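Ivorden Clearance Monitor: Review After a Missed Contact Fault

Verdict: good distance reporting, good logs, one serious fault in how it handles grasped objects. Usable for offline checks with the workaround given further down. Not recommended as the only stop signal in any setup where the arm picks things up near fixed or semi-fixed items.

What it does

Ivorden is a plug-in for the Jurko simulator. It reads the collision shapes of the arm and of everything else in the scene, computes the smallest distance between them at each step, and raises a warning or a stop when that distance falls below a limit. The limits are set per link, so a forearm can be given a wide margin while the fingers are allowed to work close to a plate or a board.

Jurko has contact detection of its own, but it only reports a contact once two shapes overlap. For training and for checking paths before they go to hardware, that is too late to be much use. What I wanted was a number that shrinks as the arm gets close, and a stop that fires before the touch. Ivorden is sold on exactly that.

Setup

The test machine is a desktop with 16 GB of memory and a mid-range graphics card. Installation took one command and a restart of Jurko. The plug-in found the arm description without help and produced a table of link pairs, most of them sensible. Neighboring links were excluded by default. I had to exclude the wrist flange against the gripper housing by hand, as the two shapes overlap slightly in the model and the monitor went into a permanent stop on load.

Scenes came from the Natura kitchen pack and motion came from the Trujillo planner, both with stock settings. Natura was chosen for its clutter. Open counters tell you very little about a clearance tool. Thin wires, rims and overhangs are where these tools differ, and Natura has plenty of each.

The task for most of the review was a short pick: reach the orange item on the plate, lift it, and carry it left to the cutting board. The planner has to bring the gripper in beside a tiered wire stand, under a cabinet that hangs well forward over the counter.

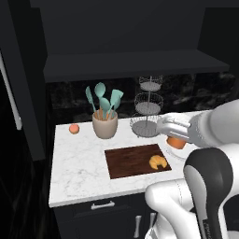

Natura counter layout used for the pick test, with the gripper over the plate and the wire stand behind.

Normal operation

With nothing in the gripper, Ivorden is very good. I compared its distances with a slow, exact mesh check on saved poses and the two agreed closely enough that I stopped looking. Distances to the overhanging cabinet were stable. Distances to the wire stand were noisier, which I put down to the nearest point jumping from one wire to the next as the gripper moves.

By default the plug-in replaces complex meshes with simplified hulls. For the stand this gives a closed shape with no gaps between tiers, so the monitor will stop an arm that is reaching into a tier with room to spare. That is a conservative error and I don't object to it. Anyone who wants to reach inside can switch the item to "exact" in the scene table.

Exact mode costs time. With the stand set to exact, the update took over 100 ms on my machine, against a barely measurable cost for the hull. In a simulator that waits for its plug-ins this only slows the run down. In real-time mode the simulator does not wait, and the arm keeps moving on the last distance it received. The manual mentions this in a footnote. It should be in a warning on the settings page.

The fault

I ran the pick 500 times overnight, with small random changes to the starting pose of the arm and the position of the plate. The stand was left on the default hull. The log on Tuesday morning showed a clean sheet after the grasp: warnings on the approach, a handful of correct stops, and then no events of any kind once the gripper had closed.

A carry path next to a wire stand should produce at least a few warnings, so I turned on Jurko's own contact log and replayed the saved runs. In 52 of them the gripper housing overlapped the stand during the lift or the first part of the carry. Ivorden had reported none of these. Its distance readout for the gripper against the stand was not wrong as such; the pair was missing from the readout altogether from the moment of the grasp.

The cause can be reproduced in a few minutes. When Jurko signals a grasp, Ivorden joins the gripper and the held object into one body, so that clearance can be checked for the load as well as for the fingers. The joined body takes over the ignore list of the object. It does not keep the check list of the gripper. In Natura scenes, items resting on a counter carry generous ignore lists, which let a plate sit on marble and a cup sit on a plate without constant contact messages. The stand was on the list for the orange item, probably through a group setting for countertop goods. So the act of picking it up switched off the check between the gripper and the stand.

Natura is not at fault here. An ignore list on a resting item is normal practice and has no business being applied to an arm.

Two details make this worse than it sounds. First, the status light in the plug-in panel stays green. Green means "no pair below limit," and a pair that no longer exists cannot be below a limit. Second, the checks do not come back on release. They stay off until the scene is reset. In a task with several picks in a row, the ignore lists add up, and by the end of a long sequence the gripper may be checked against very little. I confirmed this with two picks in succession and did not go further.

I have not run Ivorden with a physical arm and won't until this is fixed. The vendor does sell a bridge that passes the stop signal to a real controller. Anybody using that bridge for pick tasks should test for the fault before the next run.

How to test for it

Put a fixed box next to any object that can be grasped. Add the box to the ignore list of the object. Drive the gripper toward the box by hand with nothing held; the monitor should stop it. Back off, grasp the object, drive toward the box again. On the version I tested there is no stop and no warning. Release the object and repeat. There is still no stop.

Workaround

Turn off "merge on grasp" in the advanced tab. The gripper then keeps its own list and stops where it should. The price is that the held object is not checked against anything, so add a margin to the finger links that covers the largest load. I replayed the 52 runs this way and each one produced a stop before contact. The margin also blocked a few paths that were fine, mostly under the cabinet, and the planner needed a longer time limit to find another way around.

A second option is to clear the ignore lists of all graspable objects. I tried it and would not bother. The resting contacts flood the log and real events are hard to pick out.

Support

I filed the fault with the saved runs and the box test. A reply came the next working day with a request for the scene table, and a second reply confirmed that the joined body was built from the wrong list. A fix is planned for the February release, with the panel to show a separate color when a pair has been removed during a run. I asked whether existing bridge customers would be notified directly and have had no answer to that part.

Other notes

The log format is plain text with one line per event and is easy to search. Replay works and kept in step with the simulator every time. The limit editor accepts a negative distance without complaint. The scene table forgets its sort order whenever the panel is closed, and the link names are cut short in the narrow view, so two wrist links look the same until the column is dragged wider.

Rating: four out of five for distance reporting, one out of five for grasp handling. I will rerun the full set on the fixed version with "merge on grasp" back on and post the contact counts under this review.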